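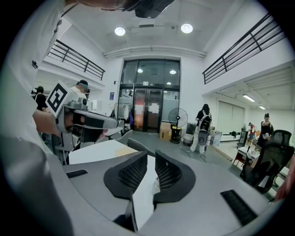
By Anas Tawfik, equipment and planning
July 17, 2023

A few of you stopped me after the last members' evening to ask where the equipment budget had got to, and I promised I'd put it in the newsletter instead of giving everybody a slightly different answer beside the tea urn. So settle in, because I've never been much good at the short version.

You'll remember that the plan we took into the year had one big line in it, the arm. We were going to buy a single benchtop robot arm for the Wustport floor, get it bolted down by December, and then work out how to teach it things. I wrote that plan and I was fond of it. But after a good many visits and phone calls (thank you to the Hovland people, who were very patient with my questions about power boards), I've come round to doing it in the other order. We'd like to put the hand-held grippers first, along with the headsets and the backpack rigs, and leave the arm until we know what we want it to do.

The thinking is fairly simple. A gripper in somebody's hand can be recording a task the same morning it comes out of its case, and a person learns the feel of one quickly. An arm wants a bench, a guard, a risk assessment and somebody who can stay with it. We can have several people collecting at once for less than the cost of keeping one arm properly looked after, and whatever they record will still be good when the arm turns up.

Now, the money. We've had two quotes for the grippers. Londale came in at $800 a unit with the finger pads fitted and a spare pair in the box. Zelledar came in at $400 a unit, which had me reaching for the order form until I read the second page. Their price leaves out the camera, the marker mounts and the calibration, and by the time you've added those back in there's very little between the two. I'm leaning towards Londale on the strength of the spares, though I'd still like to hear from anybody who has had dealings with either firm's repair desk. How long did it take to get something back? That's the question I can't get a straight answer to from a brochure.

Finger pads deserve a paragraph of their own. They are the tyres of this whole business. They wear, they pick up grit, and a worn set grips differently from a new one, so the recordings at the end of a month won't match the ones at the beginning. I've put in a line for replacements every quarter and I'd ask you not to let anyone trim it. The same goes for cables. I had a very modest figure down for cables in the first draft and was quite rightly laughed at.

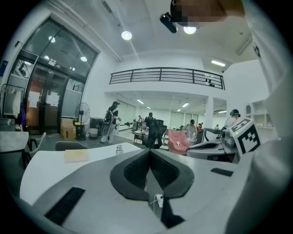

Then there's the room, and I'm afraid I left this out altogether the first time. People wearing headsets and carrying a rig on their backs need a good deal more space to turn around in than people sitting at a keyboard, and they need the cables kept out from under their feet. We've measured up at Wustport and there are 324 square metres to play with on the ground level, once you take off the walkway we have to keep clear to the doors. My sketch puts the desks for collecting down the middle and the computers towards one side, with a decent aisle between. It's only a sketch, so please come and scribble on it.

I've also allowed for lighting. The cameras on the grippers are fussier than we are, and a couple of our darker corners may want another fitting. An electrician is coming to look, and until I have that quote the lighting line is a guess with a dollar sign in front of it. Storage is in the same boat. I'd like a lockable cabinet with charging inside it, and the ones I've seen so far range from sensible to outrageous.

On people, we've budgeted for nearly 20 hours a week of paid collecting to begin with, plus time for someone to check the recordings as they come in. I feel strongly about the checking. It is very easy to buy equipment and forget to pay for the labour of using it well, and I've done it myself, with a label printer I would rather not discuss.

As for the arm, it hasn't gone away. The money set aside for it stays where it is, and we'll look at it again in December with some real recordings in front of us. By then we should know whether we need a long reach or a strong wrist, and whether one arm or a pair would suit the tasks - at the moment I couldn't tell you, and I'd sooner not sign for something that size on a hunch.

The full spreadsheet is in the shared folder under Equipment, with the two quotes behind it. Comments in the right-hand column, please, with your initials, as last time I spent an afternoon trying to work out who wanted the second trolley. If spreadsheets aren't your favourite thing, I'm at my desk most mornings and the kettle is usually on.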